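Soraslow fault

The Soraslow fault is the name given to a control error found in the simulated household tests of the Zovport project, in which a robot arm slows down near a soft surface but does not stop in time. The commanded position of the gripper continues below the surface while the measured position stays on it. The difference between the two values grows until the contact force passes the permitted limit. The name comes from the speed-reduction module, Soraslow, where the error was first looked for.

Background

Zovport is a set of simulated rooms used to test pick-up tasks before they are tried on real equipment. Most of its early tasks used tables and shelves. The sofa tasks were added later, and in them a single arm on a fixed base must pick up a small, flat object from a seat. Such objects are difficult to grasp, as the fingertips must come very close to the cushion in order to reach them.

For the approach, the project used a motion planner called Truline, which draws a straight path to the grasp point. Soraslow then reduces the speed over the last part of this path.
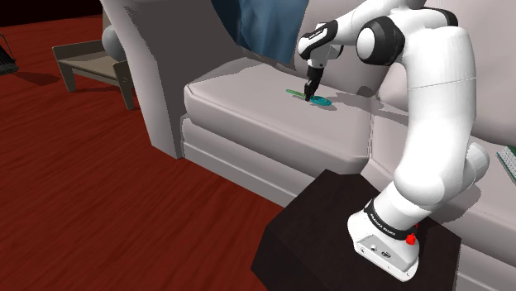
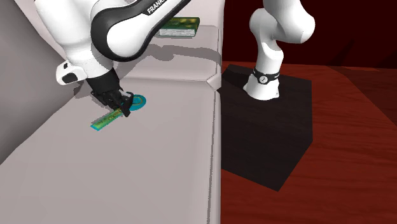 Sofa task in Zovport, two views: arm and gripper at the small object on the seat.

Article by Yutong Wei
Reviewed by Tatsuya Sekiguchi
Last changed: November 5, 2019

Discovery

The fault was noticed in March, during a series of 200 sofa runs. In seven of them the simulator reported a contact force over 30 newtons, the limit set for the task, and ended the run. The same arm settings had passed all table tests. At first the cushion model was suspected, and it was made stiffer, but the reports continued.

Wei compared the logs and found that every failed run had the same pattern. The arm slowed correctly, touched the cushion, and then received three or more further position commands, each lower than the one before. On a table the first contact was strong enough to trigger the stop. On a cushion the force increased slowly, and the stop came late.

Cause

Two errors worked together. Truline took the height of the seat from the visible shape of the sofa, but the collision shape of the cushion was slightly higher. The planned grasp point was therefore inside the cushion — a position which the fingers could not reach. The second error was in Soraslow, which checked only for a sudden change of force. A slow increase did not count as contact, even when the total force was already high.

Neither error alone was enough to cause the fault. When the heights were corrected by hand, Soraslow kept its weak check but no run exceeded the limit.

Correction

The contact check was rewritten to use total force together with the change of force. Truline now reads the collision shape, and it refuses a path whose end point lies inside another body. A warning is also written to the log when the commanded and measured positions differ for too long.

Robichaud, the firm which maintains the simulator, added the sofa task to its regular tests. The older results for flat objects were marked as not reliable and were run again with the new check.

See also

Contact detection
Collision shape
Protective stop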